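Sollo tea table - gallery, May 2021

Hi again, and welcome to the tea table page! A lot of you asked for pictures after the last update, so I've put four of them at the bottom. First a bit of talk about what we've been up to, and if you only came for the cups you can scroll down, I won't mind.

Sollo is our little project on teaching robot arms to do things with tableware. Pouring tea into a small cup, putting things on saucers, picking up a plate that lies completely flat on the table (my personal enemy). We collect demonstrations by driving the arms by hand, then we train a policy on the recordings and let it have a go. So far so ordinary, lots of labs do that. The part we care about is how you split up the recordings before training.

In the old way, which we used all through April, one demonstration was one long piece. Pick up, carry, pour, put back, done. The model got the whole thing and had to work out for itself where pouring stops and putting back begins. It learned to pour pretty well and then it would just sort of hang there with the teapot, like someone who has walked into the kitchen and forgotten why. Restarting it helped about half the time and I got very good at restarting it.

What In-ho Ma suggested was to cut every demonstration at the moments when a gripper closes or opens, and train on the short pieces with a tag for which piece comes next. We call these pieces "bangs" after the Bang script that finds the cut points, and yes, I know, the name stuck before I could object. There are 176 demonstrations in the set so far, and the script chews through the lot while I get a coffee. I check the cut points by eye afterward, which takes me a lot longer than the coffee does. Pours are the messy part: the gripper stays shut the whole time, so there's nothing for the script to find, and I still mark the start and end of the stream by hand.

The result, in short: with the cut-up recordings the hanging-there problem has mostly gone. We ran the old policy and the new one on the same setup, 10 tries each, and the new one made it from the pour to the next step in all but 2 of its tries. The old one never got past four. That's a small test and I wouldn't bet the house on it, but I was grinning like an idiot by the end of the afternoon! We'll do a bigger round once the Wirudo room is free again, and the folks at Gasholm have offered to repeat it on their own table with their own cups, so we'll see how much of this is just our table being friendly.

Things that still go wrong, for anyone who wants to try the same thing:

The flat plate. You have to come down right at the rim, and if the fingers land a little too far in, they just press on the plate and go nowhere. More demonstrations helped a bit. Coming down slower helped more.

Cups next to each other. The policy likes the one on the left, always has, and I think it's my fault for always starting there when I recorded.

Tea color. We trained with dark tea, and when I tried a pale one the policy kept on pouring well past where I wanted it to stop. Bring towels.

Cables. I don't have any advice about cables. We've re-strapped ours more often than I'd like to say and they still go where they want.

The recordings aren't up for download yet. I'm still cleaning out the ones where I bumped something, and there are 4,000 little thumbnails to look through, so please be patient with me - I do a batch every evening with the radio on. If you need a few samples sooner, write to me through the Sollo contact page and I'll send you some.

OK, pictures! 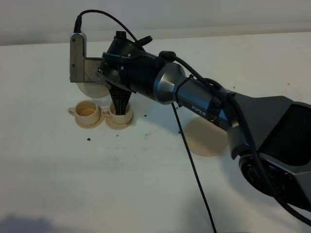

One finger down in the right-hand cup. I hold my breath at this bit every time.
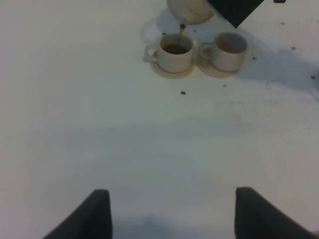 The pour, from the wrist camera. Left cup, naturally.

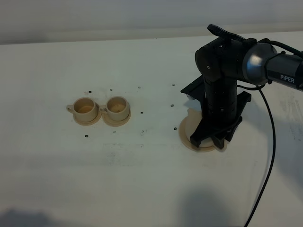
My enemy the plate, with the fingers right at its rim. 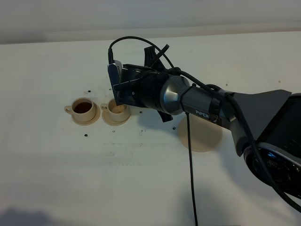
Sollo tea table, one arm over the cups. The dark tea is in the left one, and the spare saucer is under the forearm.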